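Robotics Workshop, Handout 3: Good Practice at the Two-Arm Bench
Reading time: 7 minutes

Prepared by Fraser Gillies for the Lirstead course. Bring this to every bench session. The October assessment draws on it, along with the Horgate bench rules you signed in the first week.

1. What these rules cover

The rules apply to all placement work with two arms over one shared table. They do not replace the maker's manual or the site risk assessment. Where two rules conflict, follow the stricter one and tell the bench lead.

A placement task sounds simple. Small parts go to marked positions on a board or sheet, and somebody checks the result. Most of the trouble comes from loose habits in how the table is laid out, who may reach in, and what gets written down.

2. Before power on

Walk around the table once. Look for cables lying where an arm or a sleeve could catch them. A cable may rest on the tabletop if it has slack and stays clear of the layout, but it must never cross the layout itself.

Check the fingers of each hand or gripper for damage. Check that the stop button is within reach of the operator's seat, then press it and reset it. This is done at the start of every session, even if the last group did it 25 minutes ago.

Put the layout down and set the parts out. Plain markings are best – thin outlines, no shading, no labels inside a target area. Use a backdrop that does not move when people walk past.
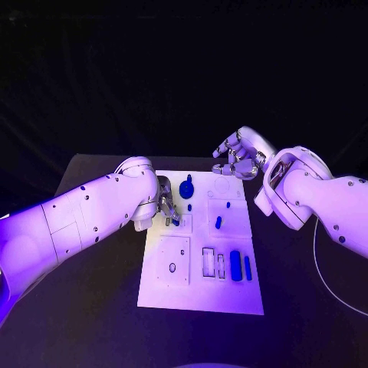
Figure 1. Two-arm placement bench: left gripper at a blue peg, right hand held open above the board.

3. The shared zone

The area that both arms can reach is called the shared zone. Only one arm works in it at a time unless the task sheet says otherwise. The other arm waits with its fingers open and well above the tallest part. Do not park a waiting hand low over the board to save time on the next move.

Agree on the waiting height before the session and write it on the task sheet. At Lirstead, paths through the shared zone are first run at reduced speed with no parts in the fingers. Three clean passes are needed before a part is picked up. If anyone changes the path, the count goes back to zero.

4. Handling parts

Sort parts by size and keep the same starting layout for every run. Stand a part upright only if it will stay that way when the table is bumped. Long cylinders can be started on their sides, with the long axis lined up with the slot they are meant for. This cuts down on wrist turns.

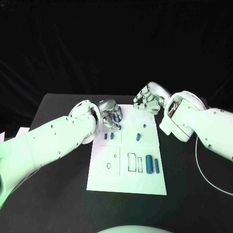 A part that tips over stays where it is until the run is ended. Reaching in to straighten it is the most common breach we see, and people who have done this work for years are as likely to do it as beginners. End the run, wait for both arms to hold, call "hands in," and only then touch the table. Call "hands out" when you are finished.

If a part is dropped out of view, stop and find it. Small parts can end up under a wrist housing.

5. Who does what

Each session has an operator and a bench lead. The operator runs the arms and does not leave the seat while they are powered. The bench lead watches the table, makes the calls, and keeps the log. The two can swap between runs but never during one.

Visitors stand behind the floor line. Alasdair Chisholm must approve any visit by more than seven people.

6. The log

Write one line per run: start layout, task sheet number, result, and any stop. Record every stop, including those pressed by mistake. Of the 315 runs in last year's Galbraith log, nearly a quarter had no result entered, and they could not be used for anything.

Do not write "OK" as a result. Say which parts reached their outlines and which did not. If a part is in the right outline but leaning, write "placed, leaning."

7. For next time

Read sections 3 and 4 again and write a one-page task sheet for a board with at least two slots. Include the waiting height, the order of moves, and which arm has the shared zone at each step. The Illville group should send theirs to Fraser Gillies by email, and everyone else can hand in a paper copy at the bench.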